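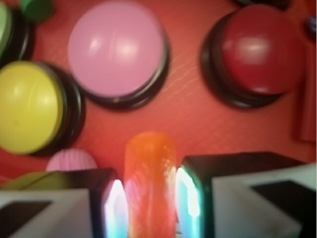
Temps de lecture : 2 min

La pince du bras Hendik tient enfin les objets mous ! Ça faisait depuis le printemps qu'on tournait autour, à l'atelier partagé de Prorkwood, et en août on a eu une soirée où tout s'est débloqué d'un coup (ou presque, j'y reviens).

Pour ceux qui débarquent, Hendik est un petit bras de table que je construis avec Xiuying Fu, elle au code, moi à la lime et au fer à souder. Le jeu du moment, c'est une table rouge avec des gros boutons-poussoirs en dôme, rose, rouge foncé, jaune, vert clair, et des petites bricoles posées entre. Il faut attraper l'objet demandé, passer au-dessus des boutons sans en effleurer un seul, et reposer proprement. Le cylindre orange était ma bête noire. Trop serré, il s'écrase, pas assez, il file entre les doigts et il faut aller le chercher sous l'établi.

On a refait les patins des deux doigts, plus larges qu'avant, et Xiuying a réécrit la fermeture pour qu'elle ralentisse sur les 8 derniers millimètres. Les bandes lumineuses à l'intérieur des doigts sont restées, on y tient. Résultat de la soirée : 136 prises d'affilée sans lâcher, et depuis le début du projet le compteur affiche 1,804 essais (oui, avec la virgule, l'afficheur est réglé à l'anglaise et personne n'a envie d'ouvrir le menu).

Ce qui coince encore, c'est la petite boule rose striée. Elle roule dès qu'un doigt l'approche de travers, et on a déclenché le bouton jaune 2 fois en essayant de la rattraper — la sonnerie est vraiment pénible. Je penche pour des patins un peu creusés, Xiuying préfère changer l'angle d'approche. On testera les deux.

Côté matériel, la carte Petrenko tient bien la charge, mais le câble du poignet s'use au même endroit que le précédent, je vais lui faire une boucle plus longue. Prochaine démo à Ulby, vers 18 h, dès qu'on a la salle. Venez avec vos objets mous !

Contact — © Atelier de Prorkwood — Haut de page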